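The Long War Against the Dish Towel

A cheap pair of arms, a roll of tape and the least cooperative object in the kitchen

Danica Kuruc keeps a list of fingertips taped to the side of a filing cabinet. It has grown to two columns since April. Next to each entry is a grade, and most of the grades are the sort you hide from your parents. Silicone thimble: D. Bare plastic: D minus. Sandpaper, fine: C, with the note "ate the towel."

Kuruc runs the handling bench at Millska, a small firm that builds machines for linen services, the people who wash what restaurants and hotels would prefer not to think about. Millska's existing machines are good at sheets. Sheets are large and flat, and they arrive in the hundreds, all wanting the same thing. A small towel is another matter. It lands on the belt however it pleases, and for as long as the company has existed, the answer has been a human being who picks it up and puts it down again the right way around.

"You can buy a machine that folds," says Svatopluk Lukáč, who writes the control software and has the patience of a man who once taught high school math. "What you can't buy is a machine that finds the corner. We've priced it. The sales reps get very quiet."

So Millska is trying to work out how little gripper it can get away with. The contest, as it stands this spring, has three entrants. The first is the Zostosard, a two-finger parallel gripper that arrived in a foam-lined case with its own carrying handle and opens and closes with a sigh like an expensive car door. The second is the Hájek, a suction tool named after the man who designed it and then left to make cheese. The third is a pair of hobby-grade arms the staff call the Didwoods, after the kit they started from, with skinny fingers that close like tongs and a tendency to sag after lunch.

I went in expecting the Zostosard to win. So did the Zostosard people, I imagine. It holds a towel beautifully once it has one. Getting one is the trouble, as its fingertips are wide and flat and a towel lying on a board is thin, and the usual result is a slow, dignified push across the table. It managed 82 clean picks out of 200, and Lukáč says he was generous with the word clean.

The Hájek did worse. Suction works on things that air doesn't go through, and terry cloth is largely a collection of places for air to go through. With the pump turned all the way up, it lifted a towel once, for long enough that everybody came over to look. Kuruc entered it on the list as "hairdryer."

That left the Didwoods, which got 124 out of the same 200 with nothing on their fingers worth bragging about. The reasons aren't mysterious. A narrow finger can get under an edge that a wide one just shoves. The arms are also weak, and weak turns out to be a kind of manners: when a Didwood hits the table too hard, it bends and carries on, where the Zostosard stops, reports a fault and waits for an apology.

The tape was Dušan Matoušek's idea. He does the mechanical work, and he had watched the others argue about rubber compounds for most of an afternoon. With blue wrapping on the fingers and new tips on the ends, the Didwoods climbed to 180. Matoušek declined to make a speech. He did ask for the good chair.
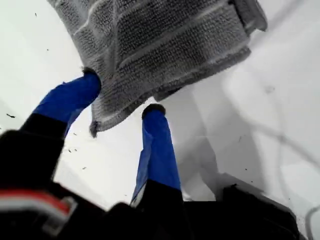
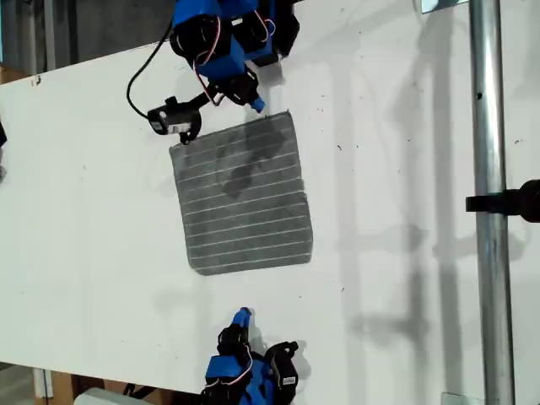
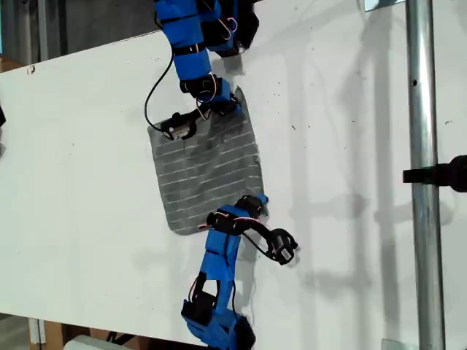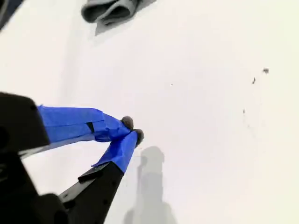
None of which settles the question of cameras. Jonas Grabner, who handles that side, would like one looking down from overhead and one riding on the wrist, and he would like everyone to stop asking which is better. The overhead view knows where the towel is and has no idea what the fingers are doing. The wrist view knows all about the fingers and is regularly lost. Take either away, he says, and you can watch an arm pinch the air with total confidence for the length of a coffee break.

Then there is the matter of who is driving. Some of the runs are done by script, and some by Matoušek moving a second set of arms by hand while the Didwoods copy him. He is better than the script. He is also slower after four o'clock, and worse when he's talking, and Grabner has started to schedule around both.

Přemysl Havlíček, who owns the company and signs for things, has taken all this fairly well for a man whose most expensive gripper is losing to a roll of tape. He wants to see the Zostosard run again with narrower fingers before he sends it back, and Kuruc has agreed to machine a pair. She thinks it will get a B. The arms, meanwhile, have been promised a washcloth next, then a napkin, then something with a hem that Lukáč refuses to discuss.

I asked whether any of them folds the towels at home. Grabner has a drawer, he said, and he pushes until it closes.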